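Snacks, springs and a spare room

I'd been told to bring crisps. That was the only instruction I got before heading over to Lirnthorpe to meet the maker behind Kelora, a hand-held gripper put together at home over 2 winters of evenings (and quite a few lunch breaks!).

"I started with tins," she told me, once the kettle was on. "Tins are easy. Anyone can grab a tin. Then I tried a bag of snacks and it was hopeless, it just squirmed away from me."

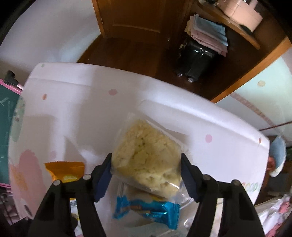
She's on her third set of fingers now. The first lot snapped, the second were "like trying to eat soup with a ruler", and these ones have softer pads, which she's very pleased with. I had a go myself and crushed a cracker almost straight away. She laughed and said she'd logged 1447 grabs so far, 1398 of them clean, and mine was going in the other column.

So why packets? "Because that's what's in my cupboard! And every one is different. Air in this one, crumbs in that one, something with a hard corner. You squeeze a bit and you wait."
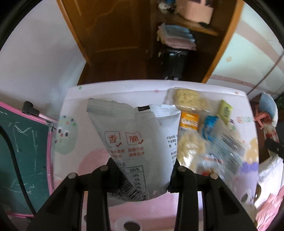 I asked whether she'd ever put it on a proper arm. She pulled a face. There's a half-finished one called Ekero, apparently, but it needs 3 new motors and she'd sooner spend the money on a decent printer. "Maybe by August," she said. "Have you eaten all of those?"

I had, nearly.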